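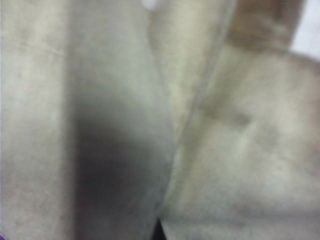 A warm beige beside a cooler gray, with a soft shadow over the gray

Greige is a range of neutral colors between gray and beige. The name is a blend of the two words in modern English, but it is also an older textile term, from the French grège, meaning raw or unfinished. In the textile trade, greige goods (also spelled gray goods) are woven or knitted fabrics that have not yet been bleached, dyed or printed.

Color

Most greiges are made by adding a small amount of yellow, red or brown pigment to a gray base. A shade with more brown in it is usually sold as a warm greige, and one closer to plain gray as a cool greige. Paint makers do not agree on where the color begins and ends, and the same mix may be listed as stone, putty or taupe in different catalogs. Taupe is generally darker and often has a purple or pink cast.

Effect of light

Neutral colors are strongly affected by their surroundings. A gray placed next to beige tends to look bluer than it does alone, an effect known as simultaneous contrast. Daylight from a north-facing window in the Northern Hemisphere makes greige look cooler, while incandescent bulbs bring out the yellow. Painters often test a sample on more than one wall and look at it in the morning and again after dark.

Use

Greige is common on interior walls, upholstery, carpet and floor tile. It became popular for house interiors in the early 21st century, partly as a replacement for the plain beige used in earlier decades. White or off-white trim is often paired with it.

See also

Beige
Ecru
Shades of gray
Taupe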